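Two-arm tabletop kit from Loneo: review after one budget year

Posted Nov 30, 2021

We bought the Loneo two-arm bench kit out of last January's equipment money, and I have been asked enough times whether it was worth it that I am putting the answer in writing. We use it for small sorting and tidying jobs on a tabletop, mostly craft supplies: paint bottles, brushes, cups, a rack to put things in.
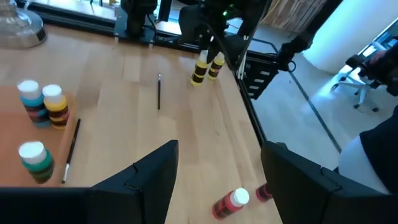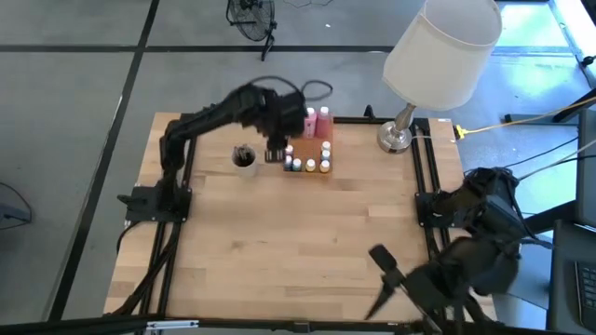
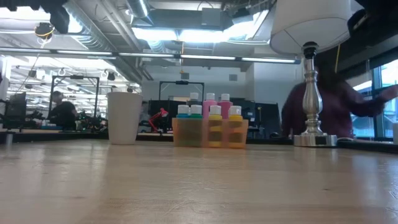
Paint bottle work on the wooden table, from three viewpoints.

What you get for the money is two arms, two grippers, mounting plates and the cables. What you don't get is a table, rails or a computer. The sales page does say so, near the bottom. We added Dalen rails and a butcher-block top, and that came to another $1000 by the time shipping was in. Put that in your first request. Going back for it later took us longer than the arms took to arrive.

Setup was two days. The plates bolt down without trouble and the printed manual is good on this part. Cabling is the weak spot. The leads are long, they hang where they like, and the kit has no clips or guides. Buy your own ties and plan where the leads will leave the table before you tighten anything.

The grippers are fine for small plastic bottles. Brushes and pens are harder, and a bottle on its side is harder than one standing up. We tried the softer fingertips from Pundberg and kept them on one arm only. They grip better and they wear out faster. A spare set should be in the budget either way.

Floor space is the other thing I would plan differently. The tabletop is a modest size but the arms stick out past it when folded, and you need room for a desk and a chair next to it, plus a walkway. Measure with the arms out to the side.

Running costs have been low so far. Paint, cups and racks are cheap. A service plan is offered at $3000 a year and we did not take it. We had one failed wrist joint, covered under warranty, and were down for 14 days waiting on the part. If you have a deadline that can't take a gap like that, price the plan or a spare wrist.

Software is Mememance, which comes with the kit. It records and plays back without fuss. Exporting is slow, and the license covers up to 2 computers, so check that if several people will share it.

I looked at buying one arm first and adding the second later. The single kit uses a different controller, so you would pay for that part twice. If you know you want both arms, order both.

Good: solid arms, clear manual, decent warranty.
Bad: cable handling, slow export, too many extras to buy.

I would buy it again with a bigger line for accessories.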